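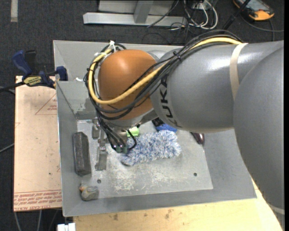 Skemier G2 Two-Finger Gripper, Bin Picking Version

Product group: electric grippers for industrial arms
Maker: Skemier
Sold and supported by: Trudard Automation
Availability: evaluation units from stock, series units on order

Overview

The Skemier G2 is an electric parallel gripper with two metal fingers of different length. It is made for picking mixed objects out of a bin when the objects have no fixed position and are not all hard. The long finger goes down first, between the object and the wall. The short finger closes against it. With this arrangement the gripper needs less free space on one side, and it can work near the corners of the bin where a symmetric gripper often touches the wall.

The G2 replaces the G1. Customers who have the G1 can keep their flange adapter and their controller, but the finger brackets are new and the old fingers do not fit.

Technical data

Type: two-finger, parallel, electric
Stroke: 85 mm, adjustable in software
Maximum grip force: 400 N
Smallest force step: 20 N
Finger material: steel, bare or with rubber pad
Finger length: one short, one long; equal pairs on request
Communication: serial line to the Beaulieu controller, digital inputs and outputs for simple cells
Mounting: through adapter plate, please give the arm model with the order

How we tested it

Before we took the G2 into our program we compared it with two other grippers on the same KUKA arm in our workshop. The other two were a Skulla three-finger gripper and a Skulla suction head. All three used the same bin and the same mixed objects: soft ones with long fibers, smooth plastic ones, and a few blocks. The bin is open at the top, of gray metal, with sloping walls. Slopes are good for a test like this, as many objects slide toward the middle but the thin ones stay standing along the wall.

We made 2,000 pick attempts with each gripper, and finished the last series in May. The order of the grippers was changed every day. An attempt was good if the object left the bin and stayed in the gripper until the drop point.

What we found

Soft and fluffy objects. The G2 was clearly the best of the three. A duster head is a hard case for suction because there is no surface to close the cup. The three-finger gripper could hold it, but it pulled out fibers and these had to be cleaned from the joints. The G2 presses the fibers flat between two plain fingers and we saw very little loss.

Blocks along the wall. Here the long finger shows its purpose. When a block stands close to the wall, but with a gap, the finger can enter behind it. If there is no gap at all, the G2 fails also, and the object must first be pushed. The Beaulieu controller has a push routine for this, but it costs time.

Smooth, flat objects. The suction head was faster and made fewer mistakes. If most of your parts are flat and closed, please do not buy the G2. We will offer you the suction head and you will be more satisfied.

Small toys and round ends. Results were mixed. Round shapes turn between bare steel fingers, especially when they are glossy. With the rubber pads it was much better, and we now recommend the pads for every mixed bin.

Remarks on cabling

The cables at the gripper need attention. Leave a loop above the wrist which is large enough for the full turn of the last axis, and fix the bundle to the arm segment with a strap, not only with cable ties. The thin sensor lines hang lower than the main cable, and in a deep bin they can catch on the objects. In our first week we lost one connector in this way. For deep bins we supply a short sleeve which holds the thin lines close to the flange.

Also check the reach of the arm. A large arm brings its own housing over the bin, and an overhead camera will lose a part of the view. Either take the camera picture before the arm moves in, or mount a second camera at the side.

Scope of delivery

Gripper body with brackets
One short and one long steel finger
One pair of rubber pads
Connection cable to the controller
Printed manual in English and French

Not included: adapter plate, controller, cable sleeve, camera.

Trial unit

A trial unit can be borrowed for 20 working days. The customer pays the transport in both directions, and this amount is returned when a series unit is ordered. Please tell us the arm model, the inside size of your bin, and what kind of objects you pick. Sample objects can be sent to our workshop, and we will return them with a short report.

The price list for this product was updated on 26th June. Quotes made before this date stay valid for the time written on them.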